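Home | Polling Tools | Reports | Sample Packs | Cart (0)

Trondville Voter Panel, Local Issues Edition

Item 3504

The Trondville Voter Panel is a ready-made survey file for campaigns, newsrooms and civic groups that want to know what a town thinks about a ballot question. You get the full answers from 1167 adults, the wording of each question, and the breakdowns by age, party and neighborhood.

We sell it, and we still think you should read it with one eyebrow up. The maker, Florkent, says the panel "captures the mood of the electorate." It captures what people said on the phone in February, when the bond measure in Furnley hadn't been written yet. Asking voters if they support "better roads" gets you a big yes. Asking if they'll pay for them is a different question, and it's on page 2 of the file, where few buyers look.

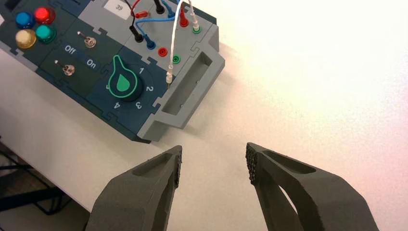 The margin of error is given as 3 points. That applies to the whole sample. Once you cut it down to renters under 30 in one ward, the number on the chart is close to a guess, and Florkent prints it in the same bold type as everything else. We asked for a warning label and were told it was being considered.

The Leclerc weighting add-on is sold separately. It adjusts the answers to match past turnout, which is fine if you believe the next election will look like the last one. We wouldn't pay extra for it in a town with an open council seat.

What's included: answer file, question wording, tables, one-year license for a single office. Quoting the results in a mailer is allowed as long as you print the question in full. Please do. No refunds once the file has been opened.

Page updated September 2024

3 comments | 2 shares

Contact us | Copyright Trondville Polling Supply | Back to top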